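Kulturverein Hotholm e. V.
Protokoll der ordentlichen Mitgliederversammlung

Datum: Mittwoch, 1. Februar 2023
Ort: Saal im Haus Hendriks, Erdgeschoss
Beginn: 19.30 Uhr
Ende: 21.40 Uhr
Sitzungsleitung: Noemi Ridgeway, Vorsitzende
Protokoll: Schriftführung
Anwesend: siehe Anwesenheitsliste (Anlage 1)

TOP 1 Eröffnung und Feststellung der Beschlussfähigkeit

Die Vorsitzende eröffnet die Versammlung und begrüßt die Mitglieder. Sie stellt fest, dass die Einladung form- und fristgerecht ergangen ist und die Versammlung beschlussfähig ist. Gegen die Tagesordnung werden keine Einwände erhoben. Der Punkt »Vermietung an Dritte« wird auf Antrag aus der Versammlung als TOP 5 neu aufgenommen.

TOP 2 Genehmigung des letzten Protokolls

Das Protokoll der vorangegangenen Versammlung wird mit einer Änderung genehmigt: Unter dem damaligen TOP 4 muss es »Notenarchiv« statt »Archiv« heißen. Zwei Enthaltungen.

TOP 3 Bericht des Vorstands

Die Vorsitzende berichtet über die Konzertreihe im Haus Hendriks. Die Abende waren durchweg gut besucht, der Liederabend war ausverkauft. Die Zusammenarbeit mit dem Kammerchor Losero wird fortgesetzt; über die Probenzeiten im kleinen Saal ist noch eine schriftliche Vereinbarung zu schließen.

Der Flügel wurde im Herbst gestimmt. Die Werkstatt hat auf Schäden an der Dämpfung hingewiesen, ein Kostenvoranschlag liegt noch nicht vor. Aus der Versammlung wird gefragt, ob bis zur Instandsetzung ein Leihinstrument beschafft werden könne. Der Vorstand wird dies prüfen.

TOP 4 Sommerfest im Juni

Das Sommerfest soll wieder auf dem Vorplatz stattfinden, bei Regen im Saal. Vorgesehen sind ein Nachmittagsprogramm für Kinder und ein Abendkonzert des Ensembles Cavero. Für Honorare und Technik werden 2.000 Euro veranschlagt, für Druck und Plakatierung weitere 200 Euro. In der Aussprache wird angeregt, die Plakate früher auszuhängen als im Vorjahr und die Nachbarschaft rechtzeitig über das Abendkonzert zu unterrichten.

Beschluss: Die Versammlung stimmt der Durchführung und dem genannten Kostenrahmen zu. Einstimmig bei einer Enthaltung.

TOP 5 Vermietung an Dritte

Die bisherige Regelung sieht für den kleinen Saal ein Entgelt von 100 Euro je Abend vor. Mehrere Mitglieder halten eine Staffelung für angemessen, da private Feiern einen höheren Reinigungsaufwand verursachen. Andere sprechen sich dafür aus, ortsansässige Gruppen weiterhin nicht stärker zu belasten.

Beschluss: Das Entgelt bleibt vorerst unverändert. Der Vorstand legt der nächsten Versammlung einen Entwurf für eine neue Benutzungsordnung vor. Mehrheitlich angenommen, drei Gegenstimmen.

TOP 6 Ausstattung des Probenraums

Für den Probenraum wird ein großer Tisch benötigt, an dem Stimmen eingerichtet und Programmhefte zusammengelegt werden können. Diskutiert werden Größe und Farbe der Platte. Die Mehrheit bevorzugt einen gedeckten Farbton. Klappbare Modelle werden wegen der Standfestigkeit kritisch gesehen.
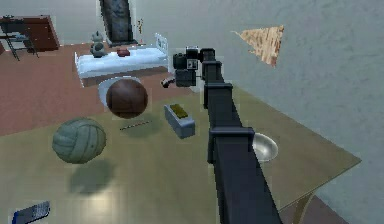 Abb. 1: Computergrafik, großer Tisch mit olivbrauner Platte (zu TOP 6)

Beschluss: Für die Anschaffung werden bis zu 500 Euro freigegeben. Der Vorstand holt Vergleichsangebote ein. Einstimmig.

TOP 7 Verschiedenes

Die Schlüsselliste ist nicht mehr aktuell. Alle Inhaber eines Saalschlüssels werden gebeten, sich bei der Schriftführung zu melden. Die Garderobe im Flur ist nach Proben vollständig zu räumen; liegen gebliebene Noten werden im Schrank neben dem Eingang aufbewahrt.

Die Vorsitzende dankt den Anwesenden und schließt die Versammlung um 21.40 Uhr.

Für die Richtigkeit:
Noemi Ridgeway, Vorsitzende
Die Schriftführung

Anlage 1: Anwesenheitsliste
Anlage 2: Kostenaufstellung Sommerfest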